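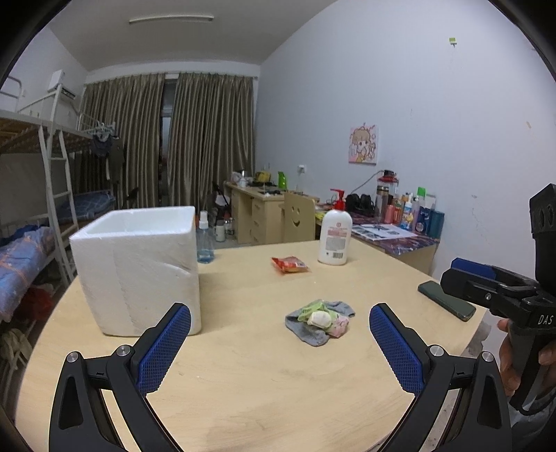
Figure 2. Items on a table, including a white foam box, a spray bottle and a phone lying face down.

Print | E-mail

4.2 Damage reports after the July flood

Reports came in from two districts, Fadard and Natora. Forms were paper in Fadard, online in Natora – makes direct comparison hard. In total 971 households filed within the first 11 days. Later claims left out of this section, see 4.4.

Most claims in Fadard were for ground floors and cellars. Road damage was logged separately by the district office and not always on the same map sheets. Natora had fewer cellars but more farm land under water, mainly the low fields east of the Eneria road. Crop loss was entered by owner, not by plot, so one claim can cover several feilds.

Inspection crews worked from the river outwards. This means streets near the Kavanagh bridge were visited first and their water marks were still clear. Further out, walls had often been washed down before anyone measured. Depths for those streets come from residents and should be read as estimates. Some 1125 buildings were visited, including many with no claim.

Delay between filing and visit was longer in Natora. Two causes seem likely: closed roads, and forms sent back for for missing tax numbers. We could not seperate the two with the records we had.

Comments

Our street in Natora was never visited. Is it in the total or not?

Useful, but where is the map for Fadard?

Cellar depth is wrong for the lower end of Fadard, it was well over the second step.

This site uses cookies. By continuing to read you accept our cookie policy. OK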